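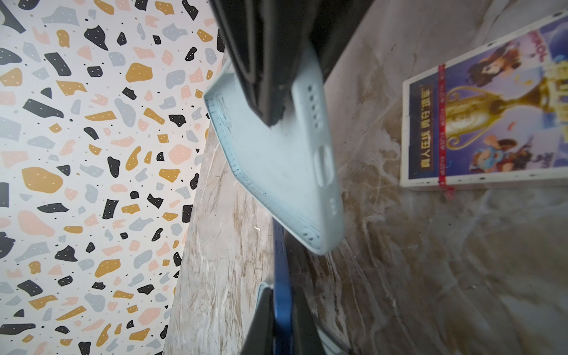

Rellov Work and Automation Group, Drurnwood Site

4.2 What changed at the bench

Figure 3. Gripper fingers at a light blue silicone phone case, cobalt-blue phone next to the lower finger. Wrist view.

Casing work at Horgan was all hand work until November. One person, one bench, phone in one hand and case in the other. The cell took over the fitting step. Not the sorting, not the final check, those stayed with people.

Soft cases are the hard part. The silicone gives under the finger, and the cutouts have to end up where the buttons and speaker are (Fig. 3 shows the row of small round holes near the upper finger). Staff told us they used to do this by feel and never thought about it. Now they get asked to put it into words for the people who set up the cell. Several liked that. Others said it was extra work with no extra pay, and we think thats fair.

We logged 600 fittings over 3 weeks. In 47 of them a worker had to step in. Mostly short stops: reseat the case, clear the fingers, restart. Short on paper anyway. In the interviews the stops came up more then anything else, more than speed, more than job loss. You can't settle into the other task if the cell may call you back. One worker called it "babysitting with a scanner in your hand."

Breaks also moved. Before, the bench stopped when the person stopped. Now breaks get fitted around the cell, and two people on the same shift rarely go together. Management at Horgan had not planned this and did not know until we showed them the shift notes. Same pattern at Gavedell, see 4.3, though there the crew rotates.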